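Killadholm Community Choir
Minutes of the summer members' meeting, 7th August

Present: Nandi Visser (chair), Kamil Pešek, Yasaman Rashti, Busisiwe Ngcobo (minutes), and a very good turnout from the altos!
Apologies: Kagiso Mokoena

1. Minutes of the June meeting
Agreed, with one correction. The Robles piece is in four parts, as the tenors were quick to point out.

2. The June concert
Nandi opened by saying how proud she was of everyone. We sold 448 tickets, our best ever, and people were still humming the encore in the parking lot. Kamil thought the second half dragged a little before the folk set and would like fewer page turns next time. Yasaman said the children's verse was the high point of her year and several people agreed loudly. Thank-you card for the pianist went round and was signed.

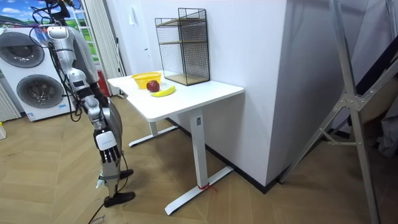
3. Fall program
Long and happy discussion. Kamil played through parts of Osska, the new song cycle he has been talking about since spring, and the room loved it. The basses were worried about the low notes in the third song, so Kamil will write out an easier line. Yasaman asked for something everybody already knows, to give new members a way in. Agreed: Osska in the first half, old favorites in the second. Suggestions for favorites to Yasaman, please, and yes, you can send more than one.

4. Sheet music
We have $600 set aside for music. Kamil expects the Osska scores to use up most of it. Busisiwe asked again for the missing copies from last winter (look in your piano benches!). Pencil markings are fine, pen is not.

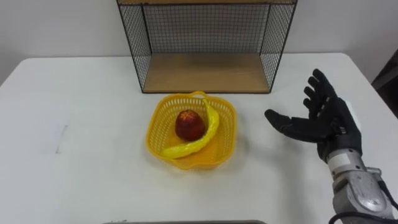
Nandi wondered if we could share scores with the Bovari Singers, who did a similar program last year and were lovely about lending us their carols. She will write to them. Large-print copies will be made for anyone who wants them; tell Busisiwe your voice part when you ask.

5. New members
We have room for 30 more voices, and the tenor section would hug every one of them. No auditions, same as always. Open rehearsal to be held before the fall term, with cake. Kagiso had sent a note offering to run the warm-up that evening, accepted with cheers.

6. Any other business
Water bottles off the piano, please.
Kamil asked for 2 extra sectional rehearsals for Osska. Agreed, times to follow by email.
Yasaman taught us a round she learned on vacation and we sang it three times, so the meeting ran over.

Actions
Kamil: easier bass line, score order
Nandi: write to Bovari Singers
Yasaman: collect favorites
Busisiwe: large-print list, missing copies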